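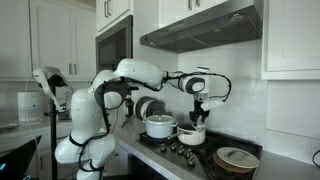 How does a robot learn where a saucepan is?

You know where your own saucepans live, and you could probably find the handle of one with your eyes half shut. For a robot that's a really hard job! I work on a project called Gralero, and we want to find out how a two-armed robot can learn to be handy near a cooker.

Look for the black fingers pointing down over the small white pan. That part is called a gripper, and it's the closest thing our robot has to a hand. Getting it to the right spot is half the battle - a tiny bit too far left and it would be reaching for the big pot instead.

So how do we teach it?

We don't write out a long list of orders like "go up a bit, now go right". We tried that years ago and it was dreadful, as moving one pan spoiled the whole list. Now we use lots and lots of goes. A person guides the arms through a job, and the computer saves every bend of every joint, along with what the cameras saw. One go like that is called a demonstration. We have 2912 of them!

Then a computer program called Claken studies the lot and looks for patterns. It's a bit like watching your gran make pancakes over and over until you can do it too (only your gran is much better company).

Did it work?

Partly. We gave the robot 60 tries at picking up a pan it had practised with, and it missed 6 times. I was so pleased I had two biscuits.

Then we swapped in a pan it had never met, with a shorter handle, and gave it 60 more tries. This time it missed 17. So it had learnt something about pans in general, but it was still leaning quite hard on the ones it knew.

What we're trying next

More kinds of pan, and pans with the handle pointing every which way. I'd also like to try lids, which are slippery little things and roll off when you least want them to.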